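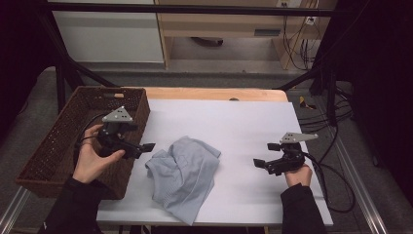 Nam-gil Gil

Product Review: Tornora Pedestal Dehumidifier, Model 128
Reviewed for the Proveo Household Equipment Bulletin
May 31, 2020

The Tornora 128 is a portable dehumidifier intended for basements, laundry rooms and other enclosed spaces of moderate size. It was purchased at the regular retail price and installed in the lower level of a residence built on a concrete slab. The room has one small window and no direct supply of heated air. Damp has been a recurring condition in this room every year from December until the first warm weather, and a musty odor in stored linens was the principal complaint.

Assembly and placement

The unit is delivered upright in a single carton. The casters are packed separately and must be pressed into the base by hand. Three of the four seated without difficulty, and the remaining one required a rubber mallet. The manual asks that the machine stand upright for 2 hours before it is first switched on, and this instruction was followed. The power cord is long enough for most rooms but emerges from the left side, which limits placement in corners. A drain hose is supplied, although the clamp for it is sold separately under the Cheon accessory line. At this price the clamp should be in the box.

Operation

The control panel has a humidity setting, a fan setting and a timer. The buttons are clearly labeled and respond to light pressure. The set point moves in steps of five percent. At the default setting, the machine ran almost continuously for the first two days and then began to cycle on and off as expected. A separate hygrometer agreed with the built-in display to within 3 percent on every reading taken, and this level of accuracy is satisfactory for domestic use.

On the low fan setting the sound is comparable to that of a refrigerator and did not interfere with conversation. The high setting is considerably louder and has a faint rattle that appears to come from the rear grille. Pressing on the grille stopped the rattle, and a strip of felt tape has kept it quiet.

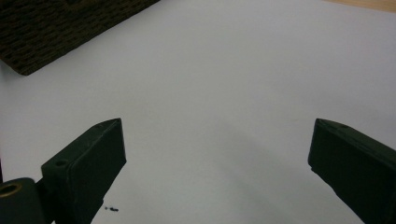
Water collection is where this model differs most from the Flaltilach unit reviewed in the previous bulletin. The tank slides out from the front and has a fixed handle, a lid and a spout at one corner. It should be carried with both hands when full. Owners who intend to set it down on the way to a sink are advised to choose a smooth, pale surface, such as a white tabletop with a good width of it left bare, where drips can be noticed and wiped up at once. The float switch stopped the compressor reliably each time the tank filled. The warning tone that follows is short and is not repeated, so it is easily missed from another floor.

Maintenance

The filter is removed from the rear without tools and may be rinsed under a tap. Access to the coil is less convenient. Six screws hold the back panel, and two of them are recessed so deeply that an ordinary short screwdriver will not reach. The manual recommends cleaning the coil once a year.

The warranty covers parts for 90 days and the sealed system for two years. The shorter term is below what other manufacturers in this category offer. A question sent to the service department concerning the caster was answered the next business day, and a replacement was sent without charge.

Assessment

The musty odor in the linens was no longer noticeable by the third week. The Tornora 128 is recommended for rooms in which a floor drain is available or the tank can be emptied daily. It is not recommended for bedrooms - the high fan setting is too loud for that purpose - or for unheated garages, where the manual itself advises against use in cold weather.

Rating: four out of five.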